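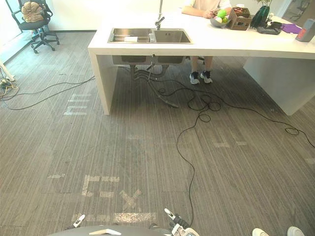
The sink side of the kitchen island at Walstead's new office.

WALSTEAD OPENS NEW OFFICE WITH SHARED KITCHEN ISLAND AT ITS CENTRE

August 2019 – Office fit-out company Walstead has moved its staff into new premises in the Lamrani building, with a shared kitchen island placed on the same open floor as the desks. The company has taken a lease on 305 square metres, replacing two smaller tenancies it had occupied on separate streets.

The island is the first installed example of Idano, a range of open-fronted kitchen islands that Walstead will offer to small and mid-sized workplaces. It has a thick white slab countertop carried on white end panels, with a double stainless steel sink set into the near edge and a tall chrome tap behind it. The left basin is slightly larger and takes a metal drying rack. There are no cupboard doors on the sink side, so the basins and the pipework under them can be reached from the floor.

"Most of the kitchen calls we get from clients are about what's under the sink," said Rania Salem, Walstead's head of workplace design. "A slow drain, a hose that needs tightening. With a closed cabinet the plumber empties it first, then works lying half inside it. We left this one open and put the storage somewhere else."

The open underside also leaves legroom, and staff can sit at the back of the countertop to eat or work. Ms Salem said the design team had gone back and forth on whether to fit a front panel and decided against it in July, shortly before the move.

"Some people like the look of the pipes and some don't," she said. "We'll offer a panel to clients who want one. It lifts off without tools."

The back edge of the countertop is kept for everyday things: a fruit bowl, a woven wicker basket of small packaged items, and a dark green glass vase with some greenery in it. Walstead has asked staff to keep the space next to the sink clear for washing up, and cloths are to be folded and left at the far end.

Fruit and snacks are delivered to the office by Vuviser, a local pantry supplier that already services several of Walstead's clients in the district. Under the arrangement, Vuviser restocks the bowl and basket and takes away delivery crates for reuse. Staff were surveyed on what they wanted before the first order was placed. Fruit came out well ahead of biscuits, although biscuits have been kept on the order.

Dennis Kioko, Walstead's operations manager, said the previous kitchens had been closed rooms at the end of a corridor and were little used outside lunchtime.

"People made a cup of tea and took it back to their desk," Mr Kioko said. "We had a table in there that seated 8 and I don't think I ever saw it full. Having the bench out on the floor has changed that. I've had more useful conversations over the drying rack than I had in the old meeting room."

Mr Kioko said some work on the floor was still to be finished. Desk power is being moved to permanent floor outlets, and a final position for several of the desks and chairs will be settled once that is done. Meeting rooms have been painted and are in use. Acoustic panels for the ceiling are on order.

The old kitchen cabinets and benches were not brought across. Usable units were passed on to a second-hand building materials yard, and the remaining furniture was either reupholstered or sold to staff. Walstead says 1,063 kilograms of fittings and furniture were kept out of landfill during the move, based on weighbridge dockets from the yard.

Idano islands will be made to order in two lengths, with a single or double sink. Countertops are white as standard, and other colours can be quoted on request. Walstead will carry out plumbing and electrical connection through its licensed contractors – customers may also use their own.

Clients and designers who would like to see the island in use can arrange a visit through Walstead's front desk during business hours.

About Walstead
Walstead plans, supplies and installs office interiors, including workstations, meeting rooms and staff kitchens.

Media enquiries: Dennis Kioko, Operations Manager, Walstead

ENDS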